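August, late, kitchen table

Home from the shop with sore eyes and a blister on my thumb. Writing this down while I'm still annoyed, because by tomorrow I'll have talked myself into thinking it went well.

The arm has a name now. The others in the build group call it the Pledari, after the street the shop used to be on before the move to Leltilden, and they say it the way people say the name of a new puppy. I call it the arm. I have put too many evenings into it to be fond of it.

The plan, as it was sold to me in spring, was a small arm on a bench that could pick things up in a toy kitchen and put them somewhere else. Cheap servos, brackets out of a kit, our own code. It was going to take a few weekends. I said at the time that it would take all summer and that we'd end up arguing about wires, and I'd like that on the record somewhere, even if it's only here.

We argued about wires tonight. They run up the outside in loops and I don't like it. Every joint that bends tugs on the loop below it, and sooner or later something is going to pull out of a plug. The others say leave slack and move on. I say the slack is what gets caught. We had this same talk two weeks ago and the only change since is that the loops got bigger.

Spent the first hour on the shoulder. It sags. You tell it to hold still and it droops a hair, then catches itself, then droops again, like someone nodding off in church. I took the bracket apart, found one screw I could turn with my fingers, tightened it, put it all back together. It sagged less. I don't believe that was the whole problem. A loose screw is the sort of thing you find and feel good about, and then you stop looking.

Then there's the power supply, the Oyewole unit out of the donation bin. It reads fine on the meter with nothing moving. I want to see what it reads with all the joints working at once, and I keep asking, and we keep not doing it since the arm "seems happy." The arm doesn't seem anything. If the voltage dips when it lifts, that would explain the droop better than my screw does. I wrote POWER on the whiteboard again, under the last time I wrote it.

The log on the laptop says 246 tries since we started keeping track. I'd trust that more if we'd all agreed on what a try is. If somebody bumps the bench and starts over, does that go in? If the gripper closes on air, is that a miss or a practice run? I asked, and got two different answers from two people sitting next to each other. There's talk of sending a write-up to the Tundton show, with a success rate in it. I told them I won't put my name by a percentage that nobody can explain to me. That went over about as well as you'd think. 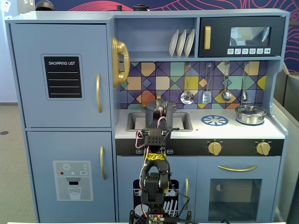

My real quarrel is with the word "works." Tonight people were saying the arm works, and I don't think we've earned that yet. Getting the gripper to hold the little gray pot up over the sink is fine, I was glad to see it, I even said so. But a toy pot is about the easiest thing in that kitchen to like. I want to see it try one of the plates out of the rack up on the shelf, where it has to come in between two others, or take the ladle off its hook without dragging the rest along. I want the pot with the lid on it, and I want the lid to stay on. Then I'd like to move the whole kitchen 2 inches to the left, not tell the laptop, and run it again. My guess is it would grab at the place where things used to be.

They did agree to the moving test, at least. Next session, before anyone touches the code. I'm supposed to bring painter's tape so we can mark where everything starts.

Still to do: meter on the supply under load. Shorter wires or some kind of clip for them, I don't care which. Write down what counts as a try and tape it to the bench. Ask who has the other set of small hex keys, the good ones, as mine are rounded off from that shoulder.

It's nearly 5 miles home and I had the arm's whine in my head the entire drive. Thumb hurts. Bed.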